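Subject: Re: [cuvonar-swap] Autumn parcel swap - how does it work?
Date: 2026-10-09
To: cuvonar-swap list

> I only joined in the summer and missed the last one. Is there a
> spending limit, and do we have to post abroad? Also I can't knit,
> so is it still worth me signing up?

Yes, yes, a thousand times yes, please sign up! You don't need to knit a stitch. My favourite parcel last year had two paperbacks, a jar of plum chutney and a hand-drawn map of somebody's dog walk, and I still have the map on the fridge.

We have 57 names down already, which is more than the spring swap ever managed, and there is room for plenty more. To answer the rest:

SPENDING
No limit as such, but most of us keep it small. Things you already own and would happily pass on are very welcome. I've been hoarding seed packets since July for exactly this.

POSTING ABROAD
Only if you tick the box. If you don't, you'll be matched with someone in your own country. I always tick it - the stamps alone are worth it, and last time mine came from a village called Bititz with a whole bag of dried pears inside (gone in an evening, I'm afraid).

MATCHING
You'll get your match by private mail, with an address and a few lines about what they like. Please don't reply to the whole list with it! Answer your match within 7 days so they know you're real.

PACKING
Any clean box will do, and an old one is better than a new one. Heavy things at the bottom, jars in a sock or a tea towel, and soft things last so they fill up the gaps. Give it a gentle shake before you tape it, and if it rattles, add more paper. Write the address on a slip inside as well, in case the label comes off.
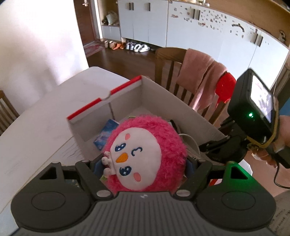
WHAT NOT TO SEND
No candles with strong scent, please, as we have several people who can't be in the same room as them. No home-made food with nuts unless your match has said it's fine. Nothing alive, and that includes sourdough starter (the Zekero parcel leaked all over a very patient postman).

If you're still unsure, have a look back through the October threads in the archive, where people say what they got. There are some lovely ones.

So pleased you asked!

Vida swap desk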